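Paper carrier bag

A paper carrier bag is a bag made of paper, with or without handles, in which a customer takes goods home from a shop. It is used by food shops, bakeries, clothes shops and market sellers. In some countries it has partly replaced the thin plastic bag.

Construction

Most carrier bags are made from one sheet, which is folded into a tube and glued along one side. The bottom is then folded and glued so that the bag can stand by itself. The upper edge is often turned inwards, and the handles are fixed there. Three types of handle are common: flat paper strips, twisted paper cord and rope. Rope is usually found on more expensive bags, where the ends are knotted behind small holes.

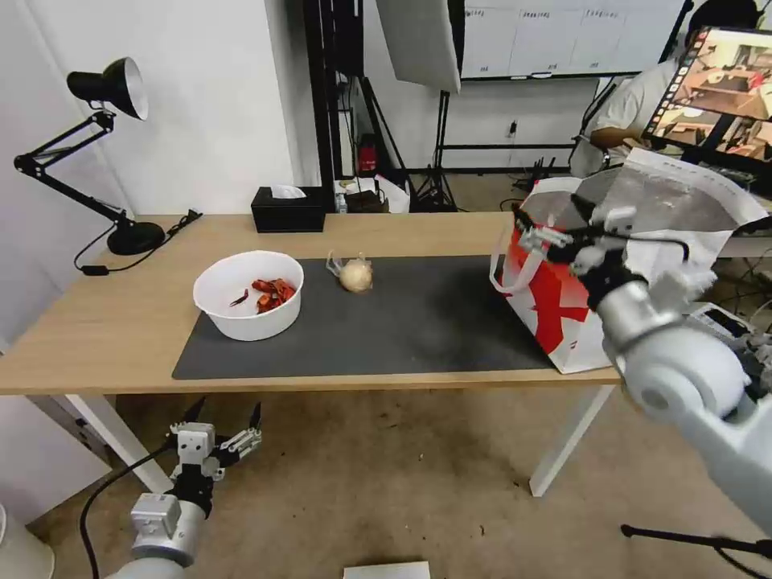
White paper bag with a red pattern and rope handles, at the right end of a table.

The weight of the paper decides how much a bag can carry. Dry paper is quite strong, but it becomes weak when it is wet, and for this reason frozen food and fresh fish are normally wrapped before they are put inside.

History in Flodanness

In the town of Flodanness, paper bags were glued by hand at home until the firm Coste opened a workshop near the harbour. The workshop had two folding machines and made 2,000 bags in a day, mostly for grocers. It was later bought by Vimetix, which moved the work to Grorkum and added printing in two colours. The old building is now a store for fishing nets. The town museum keeps 574 printed bags from local shops – the oldest is from a seed merchant and has lost both its handles.

Use and reuse

A carrier bag is often used again for shopping, for storing vegetables in a dark place or for collecting old newspapers. Onions and potatoes keep well in paper, as the air can pass through it. Bags with a plastic coating should not be put with waste paper in towns where the paper mill does not accept them.

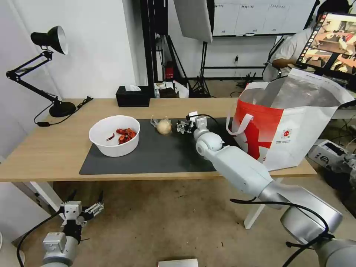 Graça Pacheco comments: The section on Flodanness should mention that Coste also made flat bags without handles for the bakers. My aunt glued them at the kitchen table, 500 to a bundle, and the bundles were collected in October for the winter trade.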